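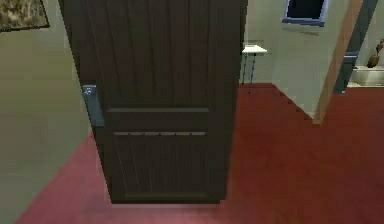
Mastton Tenant Repair Program: Progress Report to the Omach Fund, January

Summary

The program repairs rental homes in Mastton whose owners have agreed to hold rents steady after the work. We closed 18 repair cases this period and have 7 still open. Spending is within the approved budget, with $2379 left in the materials line.

Work completed

Most closed cases involved leaking supply lines, failed water heaters and bad wiring in older buildings on the east side. Gamex did the electrical work under the existing contract and passed city inspection on the first visit in all but one case. The exception was a missing ground in a basement panel, which has been fixed.

Delays

The Kırmızıgül building is behind schedule. The boiler part we ordered in the fall arrived in the wrong size and the supplier took eight weeks to replace it. Tenants had space heaters from us during that time, and we paid the added electric cost out of contingency.

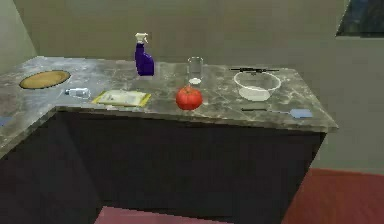

Owner agreements are the slowest part of the process. Grigore Crăciun rewrote the form so that it fits on two pages, and owners now return it sooner. The new form also settles what the grant covers and what it does not. Plumbing behind a kitchen wall is covered; a gray marble countertop like this one is a finish, and replacing it stays with the owner. Two owners asked for changes to the rent clause and we declined both.

Next period

We plan to finish the boiler, close the open cases and begin intake for the north side. We request that unspent materials money be carried forward.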